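December, 5.40 am

Water meter read before anyone was up: 591 on the last three digits. Same reading as 11 pm. So the overnight loss is gone, and the fault was the toilet cistern and not the buried line to the shed, which I had half convinced myself I would be digging up over the holidays. Replaced the inlet washer last night. Cost me less than a coffee.

Tank level is a separate problem. Dipped it with the marked pole at 6 am and got 2,280 litres. The tank loses 28 mm of level for every decent load of washing plus showers, so the trend line on the graph paper is steeper than I would like. No rain in the forecast worth writing down. The carrier in Tondbridge has a waiting list, and the minimum delivery is more than the small tank will hold, so I would need to transfer between tanks while he is still pumping. Possible, but it ties up the good pump.

Rang Larysa Melnychuk at 8 about the first-flush diverter. She fitted the same model on her place out at Trurkbridge and says the slow-release outlet blocks with grit after every dust storm. Her fix is a coarser disc and a monthly clean. I had mine on the fine disc, which explains the standing water in the chamber. Took it apart on the back step. The outlet was packed solid, grey silt with a few gum leaf stalks through it. Rinsed, refitted with the 3 mm disc, hand tight only. The thread on the cap is starting to go and I don't want to crack it. 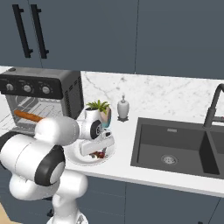 Gutters next. North side took 50 minutes, ladder moved nine times. The fall is wrong over the laundry: water sits at the join and does not reach the downpipe. I put a level on it and the bracket second from the corner is 6 mm low. Bent it up with the shifter and ran a bucket through. Most of it drained. What remains is a puddle the size of a saucer, and I can live with that until the fascia gets painted. South side not done. The possum has been at the leaf mesh again and I'm short of clips. The hardware shop stocks only the Vason type, and those don't grip the corrugated profile.

Tín Kiều came by at 2 with the loan pump. We tested it from the bore trough to the header tank, 1,000 litres, timed with his watch at 34 minutes. Slower than the plate says, although the lift is more than I told him and the suction hose has a soft section near the foot valve. He thinks a new hose would bring it back under half an hour. I think the impeller is worn. We did not settle it. He took a bag of lemons and left the pump.

Had lunch after he went, at 3.15, cold potatoes and the end of the ham. Shower held to three minutes. Grey water to the citrus by bucket, four trips, west row only. The Vương mandarin is dropping fruit and the leaves on the windward side have curled. Could be water, could be mites. Checked the undersides with the hand lens and found nothing moving.

Evening meter reading is 604, all of it accounted for by the garden tap and the kitchen. Need to buy: gutter clips (old pattern), thread tape, one cap for the diverter, two metres of suction hose if Tín is still insisting. Ring the carrier before 9 tomorrow and ask where I am on the list.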